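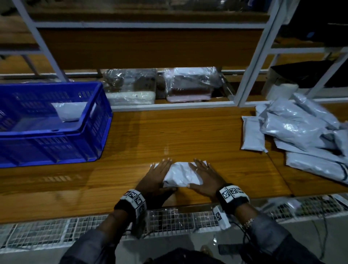

Call for testers: Zevurel media player, second round

We are a small software team in Flatambridge and we make Zevurel, a media player application for television boxes. Version 2 is almost ready and we are looking for 24 persons who will use it at home during September and tell us what is wrong with it.

In the first round we received 234 reports. Many of them were on the same subject, the subtitles which lose their timing after a pause. We have written this part again completely, so please test it with patience. The search by voice is also new, and it still has difficulties with regional accents.

What we ask from you:

You have a television box at home and you are able to install an application from a file. You use it on most evenings. You write to us one time per week, in your own words, and answer a short form at the end. It will take up to two hours weekly, apart from the watching itself. You do not need to be a programmer. Testers who have older boxes with little memory are very welcome, as we have too few of them.

What you receive:

A lifetime licence for Zevurel and your name in the credits page, if you wish it. We regret that we cannot pay a fee for this round. Playback logs are sent to our server only if you switch them on in the settings. They do not contain the titles of what you watch.

How to apply:

Please write to Hyun-seo Noh through the contact form before 22nd August. Mention the reference 3487, the model of your box and the speed of your internet connection, if you know it. Questions about the licence go to Carol Mottram through the same form. We answer to everyone, also when the places are full.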